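Teaching a robot to change its mind about the kitchen

By Keith Costigan

The first thing Araceli Sandoval did when I walked into her lab was hand me a game controller and tell me to throw something away. On the monitor was a kitchen, a pretend one, and my job was to steer a pretend robot across it and get to the trash. I drove straight into the refrigerator. Twice. Then I backed up, got confused about which way I was facing, and spent what felt like my whole visit nudging along a wall like a lost vacuum cleaner.

"That's great," she said, and she meant it! She saved the whole run.

I'd come to hear about Plolusus, the method her group has been building with Blažena Charvát and a small outfit called Karnik. I don't have a technical background (I write mostly about houses, and the people who fix them up), so I'd prepared myself for a lot of nodding. But the idea is one you can explain to your uncle. Most household robots that learn by copying are shown people doing things well. Somebody good at it walks to the bin, drops the thing in, done. The robot learns that path beautifully, and then it gets a foot to the left of where it expected to be and has no clue what to do next, having never seen anybody get it wrong.

Plolusus feeds it the wrong turns on purpose. The team takes a clumsy run like mine, finds the moment where things started going bad, and has a patient driver take over from that exact spot and sort it out. The robot trains on the sorting out. My crash into the fridge gets trimmed away and what's left is the part after it, where someone competent backs up, turns, and heads for the bin.

Charvát is the one who works out where to make the cut, and she is funny about how long it took her. Her first version cut too late, so the robot only ever practiced getting out of terrible messes. It got so comfortable with them that it would wander toward a wall before doing anything useful. She fixed that by cutting earlier, at the point where the robot's own guess about its next move starts to wobble. She calls those wobbles "shrugs." The whole lab says it now. I heard a grown man say "big shrug by the counter" into a phone.

All of this happens in simulation first. They have 80 kitchens, built by Jarrah Pryor, who used to make backgrounds for video games and has strong feelings about tile. Some of his rooms are plain. Some have colors I would not live with, and that's the point of them – a robot that has only met white kitchens tends to get stuck on the first loud wall it sees. Pryor moves the doors, swaps the counters, leaves the lid of the bin up in one room and down in the next. He told me he once spent an entire June on lids.

So does it work? In the test I was shown, the robot got 400 tries at reaching the bin in kitchens it had never seen. Trained the ordinary way, on tidy runs only, it failed 107 of them. With the shrugs added, the failures came down by more than half, and the ones left over were mostly in narrow rooms where there's very little space to turn around. Sandoval was quick to tell me what that doesn't show. Reaching the bin is a long way from emptying it, and a simulated floor never has a wet patch or a dog on it.

They've tried it on a real machine too, in a rented apartment they call Sellow, after the street. That went slower. The robot was cautious to the point of rudeness, stopping to think in doorways while everyone stood behind it holding coffee. Saskia Costigan (my cousin, and yes, that's how I got the invitation) runs those sessions and says she'd take slow over sure-of-itself any day. She has a dent in one of the Sellow cabinets to back her up.

I asked for another go with the controller before I left. Sandoval loaded a different kitchen and I did a bit better, I think. 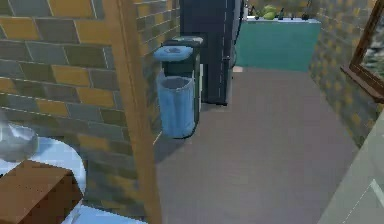
Saskia drove me to the station afterward and we argued the whole way about whether I'd want one of these at home. She would, tomorrow. I'm less sure. I like the idea of a machine that has practiced being lost, but I'd want to see it in my own hallway first, with the boots and the recycling and the chair we keep meaning to move. She says the group is hoping to borrow 2 more apartments for the next round, and I may have offered them mine. I still need to mention that to my wife.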